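Desk Reset Gallery: Brusbridge Office, Second Floor

Last updated: November
Reading time: 2 min

This page covers the desk reset on the second floor at Brusbridge. The work applied to 97 desks, all with white tops, and was done one row at a time. Each desk was cleared, wiped, and set back up to the same layout. The notes give the target layout and the points that came up along the way. Part numbers follow the Zimix furniture list, where one exists.

Layout in short

The monitor stands at the back of the desk, centered on the chair. Input devices go in front of it with the cable routed to one side. Paper is limited to one tray and one note pad. Personal items are returned to the drawer unit before wiping and are not sorted by the reset crew.

Desk width is 1268 mm across the whole floor. With a large monitor in place, this leaves enough room on each side for a tray or a phone, but not both on the same side. Desks with two screens are handled on a separate list.

Monitor and desk surface

Large black monitor on a dark gray stand with splayed legs, screen off. The glossy panel reflects the office and a person in a dark short-sleeved shirt. A yellow sticky note lies flat on the white top just in front of the stand, and a thin black cable curves down from near it toward a block of small black keys.
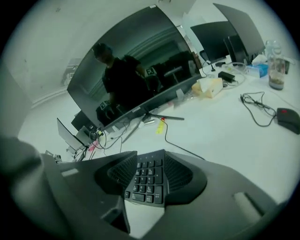 Stand position

The back edge of the stand is set 20 mm from the rear of the desk. Measure from the base, since the column leans slightly on older units. Splayed legs take up more depth than a flat plate and should point toward the user.

Sticky notes

Loose notes are left where they are until the surface is wiped, then put back in the same spot. Notes stuck to a screen or bezel are moved to the desk pad. Do not stack notes from different desks.

Cables

Keyboard cables should run in one loose curve with no tight bends. Excess length goes behind the stand and is held with a single Cao strap, size small. Straps are not used on power leads.

Screen cleaning

Glossy panels show streaks more than matte ones. Switch the screen off, use a dry Esov cloth first, and use a damp one only for marks that remain. Work from top to bottom. The floor used 398 cloths, including spares.

This site uses cookies to remember your display settings. By continuing to browse, you accept their use.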